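Kallska open house: a morning in the show apartments

I had been meaning to get out to Kallska since the fall, and in December I finally did. It's an old office block that a firm called Admasu is turning into apartments one floor at a time, and twice a year they open the doors and let people wander around. I went mostly out of nosiness. We have a bedroom at home that needs a new floor, and I figured a building full of half-finished bedrooms would be a good place to get ideas (and free coffee!).

I got there a little after ten and there was already a line at the coat rack. Over 400 people had signed up, according to the woman at the desk, so they sent us up in groups. My group had Ebise Belay as a guide, and I was glad of it. She's worked on the interiors from the start and she'll tell you what went wrong as cheerfully as what went right. On the way up the stairs we heard all about a delivery of doors that came in the wrong height and had to sit in the lobby for three weeks.

The first stop was a finished apartment, all lamps and cushions, with a bowl of lemons on the counter. Pretty, but I've seen lemons before. What I wanted was the floor above, where the work was still going on, and that's where I ended up spending most of the visit. I got down on my hands and knees more than once. My husband would have pretended not to know me.
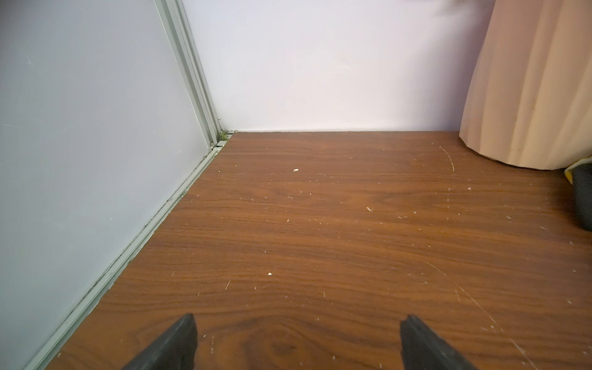 Flooring people will know this already, but I didn't: a reddish-brown wood look is about the least forgiving thing you can pick if you're going to keep working in the room afterward. Every little white fleck shows. Dust, crumbs, bits of paint, whatever it is, it all sits there glowing at you. Scratches are the same story, they come up pale against the brown, and once the light hits the shiny part you can't stop seeing them. I still like the color, though. There's a big oval knot in the grain pattern that I got quite fond of, and it made me think a busier print might be kinder in a house like ours than the plain one I'd picked out.

Ebise said the order of work is something they argue over on every floor of the building. Put the floor down early and everybody walks on it. Put it down late and you're trimming around things that are already in. Her own vote is for late, with a proper cover over it until the last day, and a soft brush on the vacuum. I wrote that down.

After that we had a talk from Valentin Schwaiger of Ultell, the people who do the closets and room dividers. He had sample panels leaned up along a wall and let us push the sliding ones back and forth, which the kids in the group enjoyed enormously – one boy had to be led away. I asked about scuffs on light-colored doors and he told me to try a damp cloth first and leave the scrubby sponge in the kitchen. He also had strong feelings about people who skip cleaning the bottom track. I am one of those people. I kept quiet.

Lunch was soup from the Fisuvach stand in the courtyard, and very good soup too, with a heel of dark bread. I'd go back for that alone.

A few practical things if you're thinking of going to the next one. Parking is tight, and the lot was full by the time I left, so take the bus if you can. There are 4 flights of stairs and the elevator was only running for people who needed it. Wear shoes that slip off easily. The tour takes a couple of hours if you ask as many questions as I did, and you can pick up small flooring offcuts at the desk on your way out. I took 3, and they've been lying on our bedroom carpet ever since while I walk past and squint at them.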